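생활 속 식품 포장과 담기 4주차 강의 노트
주제: 빵을 봉투에서 꺼내 쟁반에 담기까지
작성: 샨티 쿠라나

지난주에 밀폐 용기를 다루면서 다들 지루해하셨죠. 이번 주는 빵입니다! 제가 이 과목에서 제일 좋아하는 주차라 노트가 조금 길어졌습니다. 실습실에 들어오기 전에 한 번 읽어 오세요.

1. 종이봉투라는 물건

빵집 종이봉투는 참 재미있는 포장재입니다. 가볍고, 접히고, 그림도 마음껏 인쇄할 수 있고, 무엇보다 수증기가 빠져나갑니다. 갓 구운 빵을 비닐에 바로 넣으면 안쪽에 물방울이 맺히고 껍질이 눅눅해지는데 종이는 그 문제가 훨씬 덜합니다. 대신 오래 두면 빵이 마릅니다. 당일에 먹을 빵은 종이, 다음 날까지 둘 빵은 완전히 식힌 뒤 밀폐. 이 구분만 기억해도 집에서 먹는 빵 맛이 달라져요.

종이는 기름에도 약합니다. 버터가 많은 빵을 넣으면 바닥에 얼룩이 번지고 그 자리부터 찢어지기 쉽습니다. 내유 코팅지 이야기는 6주차에 다시 합니다. 교재는 62쪽부터 66쪽까지, 표는 외우지 않아도 됩니다.

2. 꺼내기

봉투를 거꾸로 들고 쏟는 분이 해마다 꼭 있습니다. 글레이즈가 있는 빵은 그 순간 윗면이 봉투에 쓸려 버립니다. 봉투를 눕히고 입구를 넓게 벌린 다음, 집게나 장갑 낀 손으로 빵의 아래쪽을 받쳐 꺼내세요. 입구가 좁으면 옆면을 찢어도 괜찮습니다. 어차피 다시 쓸 봉투가 아니라면 빵 모양을 지키는 쪽이 낫지요.
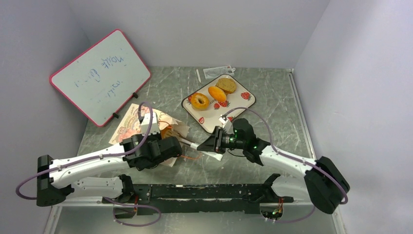
3. 쟁반에 담기

담기는 순서가 반입니다. 가장 큰 것이나 모양이 뚜렷한 것을 먼저 놓고 나머지를 맞춰 가세요. 가운데 구멍이 있는 고리 모양 빵은 시선을 확 끌어서 한쪽 끝에 두면 균형을 잡기 좋습니다. 타원형 빵은 긴 쪽 방향을 조금만 틀어도 느낌이 달라지니 꼭 돌려 보세요. 정말 신기할 정도예요!

자른 빵은 단면이 먹는 사람 쪽을 보게 둡니다. 속살의 결과 색이 보이면 무슨 빵인지 설명할 필요가 줄어듭니다. 다만 단면은 빨리 마르니까 자르는 일은 맨 나중에 하세요.

무늬 있는 쟁반을 쓸 때는 무늬를 전부 가리지 마세요. 과일 그림이 흩어진 쟁반이라면 빵 사이로 그림이 드문드문 보이는 정도가 딱 예쁩니다. 빵끼리 붙이면 글레이즈가 옆 빵에 묻으니 손가락 한 마디쯤 띄우고요.

4. 메모판 쓰기

조마다 작은 화이트보드를 하나씩 씁니다. 담는 순서와 알레르기 표시를 적는 용도예요. 글씨는 크게, 줄 사이는 넉넉하게. 손바닥에 스치면 번지니 다 적은 다음에는 받침에 세워 두세요. 작년에 콘수엘로 바예호 선생님 반에서는 빵 이름을 그림으로 그린 조가 있었는데, 보는 사람마다 금방 알아봤습니다. 그림 환영합니다.

5. 실습 안내

실습 시간은 33분입니다. 꺼내기와 담기에 대략 17분, 나머지는 다른 조 쟁반을 돌아보고 의견을 적는 데 씁니다. 쟁반은 로블레스 실습실 선반에 있고 무늬는 고르셔도 됩니다. 밀, 달걀, 우유, 견과류 알레르기가 있는 분은 시작 전에 꼭 알려 주세요.

과제: 집에 있는 접시 하나에 빵 두 종류 이상을 서로 다른 방식으로 두 번 담아 보고, 어느 쪽이 더 먹고 싶어 보이는지 반 쪽 분량으로 써 오세요. 편의점 빵도 좋습니다. 제출은 10/07/2026까지, 늦으면 저에게 메일 주세요.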